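Keeping the two-arm cell running at Kustau

The technician who looks after the two-arm cell at Kustau starts her shift at the power switch. "I listen first," she said when we met in October. "If a joint is straining to hold its position, I can usually hear it before the software reports anything."

The cell, called Skasden in the shop, has a pair of black arms mounted on opposite sides of a wooden table. It moves packaged snacks to and from a tray. She took it over from the team at Lalon, who had built it and left her eight pages of notes.

Most of her time goes to cables. The arms bend the same stretch of wire all day, and the connectors work loose. "I had a week of dropouts on the left arm," she said. "I swapped the controller and reloaded the settings. It was a plug." She now reseats every connector after 200 hours of running and writes the date on a card.

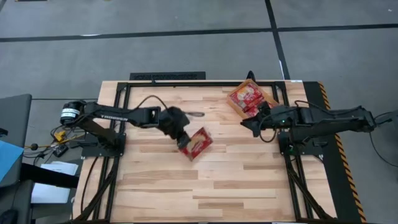 How often do the gripper fingers need to be replaced?

"When the pads stop holding a wrapper, and for us that comes every couple of months. I clean them with alcohol first, and if the packs still slip, I change both fingers on that arm together."

New fingers mean a new zero. She closes the gripper by hand, sets the position in Twal, the control program, and runs 41 test picks at low speed. If one fails, she checks the screws and starts the run over. The first time she did this, it took her an afternoon. Now she is done before lunch.

The table gets checked too. Wood moves a little with the seasons, she said, and the arm bases are bolted down tight. She goes over the bolts with a torque wrench and puts a line of paint marker across each head.

Asked what she would change, she went back to the wiring. She wants a cable carrier along one side and a better mount for the electronics. The parts for the carrier are on order. The mount she plans to print herself, once she has settled where the holes should go.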